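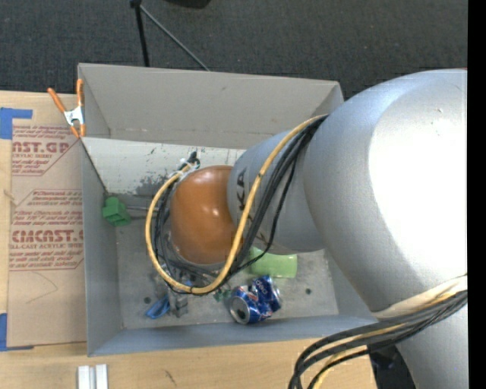
Tannous Word List

A plain-text list of 3,000 Australian kitchen and pantry words, gathered from old community cookbooks. Updated 2023-06-27.

What's in it
words.txt – one word per line, lower case
variants.txt – 234 spelling pairs, like yoghurt and yogurt (my favourite file!)

Slices and biscuits are covered really well, and there are some lovely old names for scones in there. Preserves are still thin – more jam words coming in January.

Licence: free to use, please credit Tannous.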